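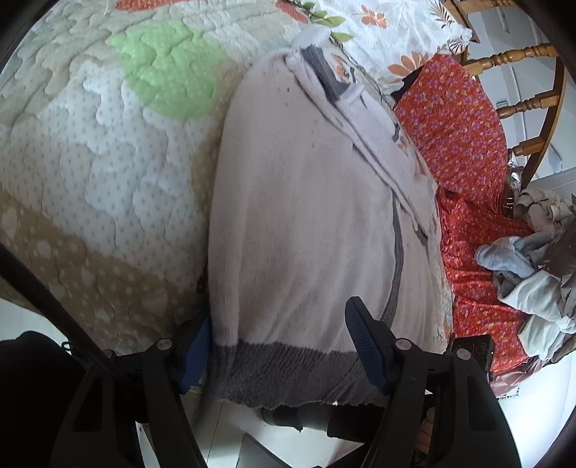
Can a fleece go into the storage drawer while it is still warm from the dryer?

Let it cool flat first. Fleece that is folded warm keeps its creases, and a closed drawer holds any damp left in the cuffs and seams.

4. Folding and storing fleece garments

This section covers jackets, hooded tops and pullovers stored in the Teraswood under-bed drawer. For blankets and quilted bedspreads, see section 5. Check that the drawer runners are fitted and the stop screws are tight (section 2) before loading.

4.1 Before you fold

1. Clear a flat area as long as the garment. A made bed works well. Pull the bedspread straight so that folds underneath do not press into the fleece.
2. Close all zippers and snaps. Empty the pockets.
3. Feel the cuffs, the bottom band and the inside of the collar. These parts are thicker and dry last.
4. Remove lint with a soft clothes brush, working in one direction.

Note: Light pilling is normal on fleece that has been washed often. It can be taken off with a fabric shaver on its lowest setting. Do not shave ribbed bands or trim.

Caution: Do not pull loose threads at a frayed edge. Trim them with small scissors, or stitch the edge before storing.

4.2 Folding

1. Lay the garment face down with the collar or hood away from you.
2. Smooth the body from the center out to the sides.
3. Fold each sleeve across the back. The cuffs should lie inside the side seams.
4. Fold the hood, if there is one, down onto the back.
5. Fold both sides in to the width of the drawer divider.
6. Bring the bottom band up to the collar in two even folds. Press lightly with your palms to let the air out.

If the bundle springs open, the folds are too tight. Open it and start again from step 5.

4.3 Loading the drawer

The Teraswood drawer is 600 mm wide. With the divider in the middle position it holds 4 adult fleeces on each side.

1. Place the bundles on edge with the last fold facing up.
2. Keep dark and light colors on separate sides for the first few washes.
3. Slide the drawer in slowly with both hands. If it catches, take out one bundle. Do not push with your foot.

Caution: Do not iron fleece before storing it. Heat flattens the pile, and the damage cannot be brushed out.

Replacement dividers and runners are listed on page 39.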